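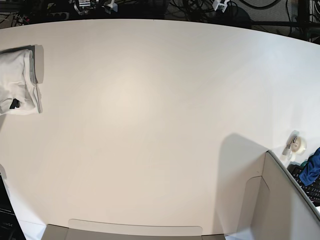

Leszek Chmielewska wrote back within the hour that I should stop folding in the air and give the shirts a proper table, and wow, did that change my week. But I still have a question for the rest of you, so I'm posting it again with more detail.

**Big white table for folding and wrapping: how do I set it up so stuff stays at the edges?**

I sell secondhand T-shirts and tea towels under the name Tandura. Each one gets folded, wrapped in tissue, taped and put in a mailer. I finally have a large white table (I love it so much!) and my plan is to keep the middle clear, with the cloth pile on the left and the tape on the right. I'm right-handed. Two things I can't work out:

- My folds come out different widths, so the mailers bulge on one side.
- The tape dispenser slides toward me every time I tear a piece off. It's one of those little light ones for clear tape.

I have 400 pieces to get through before the end of the month and I'd love to enjoy it. Thanks!!

Posted August 2018 by Beril Sezer

---

### Answer from Verena Hämmerli (19 votes, accepted)

Oh, I love this kind of question! Left to right is exactly how I do it, and a clear middle is worth defending. Don't let your coffee move in.

For the widths, cut a folding board. Mine is cardboard from a Brotau shelf box, 9 inches by 12, with the corners rounded off so they don't snag.

1. Lay the shirt face down and smooth it from the middle out.
2. Put the board just under the collar, centered.
3. Fold both sides in over the board, sleeves back on themselves.
4. Slide the board out, then fold the bottom up twice.

Tea towels are even easier: fold in thirds the long way around the same board, then in half. Check that the board fits your mailer with a half inch to spare before you cut a second one. I made two the wrong size and was very proud of them for a whole evening.

For the tape, put a square of rubber shelf liner under the dispenser. Pull the tape low and across your body, and tear down and to the side. If it still creeps, get a weighted desk dispenser. They cost more than the little ones but I've had mine since my Ağca market days and it has never budged.

**Comment, Beril Sezer:** Made the board tonight out of a cereal box (doubled up) and it WORKS. My stack looks like a shop!! Shelf liner tomorrow.

**Comment, Verena Hämmerli:** Yay! Swap the cereal box out when it goes soft along the edges.

---

### Answer from Nam-gil Yoon (2 votes)

Use stickers instead of tape. Problem solved. I get round ones by the roll and they look great on tissue.

**Comment, Ro-un Ma:** They do look great, but test one first. Mine popped open on thick towels and I went back to tape for those.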